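Skuvport Automation Lab
Thread: February gripper and wrist camera comparison

1/ Over February our bench team compared two gripper finger sets, Haritz and Vonton, on the paired-arm station. The work was led by Yaqin Qin. A short summary of the findings follows.

2/ Each finger set completed 800 pick attempts on small household items, under the same Mao controller and the same operator settings. A further 68 attempts were used for calibration, bringing the total to 1,668.

3/ Haritz held flat items more reliably, particularly shallow dishes lifted by the rim. Vonton was the better choice for soft goods and released more cleanly.

4/ Wrist camera placement mattered more than we had expected. Raising the module above the fingers improved the view of the rim but brought the cable closer to the elbow joint. We rerouted it along the outside of the link and recorded no further snags.

5/ Two-arm handovers remain the weak point. Of the faults logged, 11 occurred when the fingertips were close together and each wrist camera had the other gripper in view.

6/

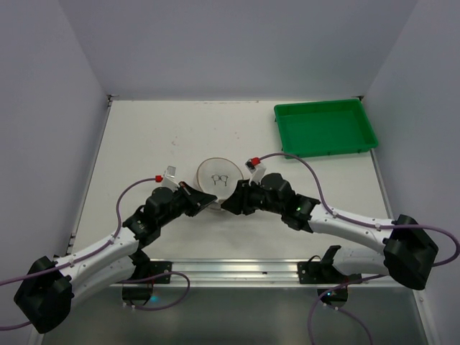

Both grippers at the round dish, green tray at the back right.

7/ The Mao controller will stay in place for the next round, with up to 2,000 attempts planned and a slower approach speed near the centre of the table.

8/ Labs running a similar station are welcome to request our finger drawings and cable routing notes - please write to the bench team through the Skuvport contact page.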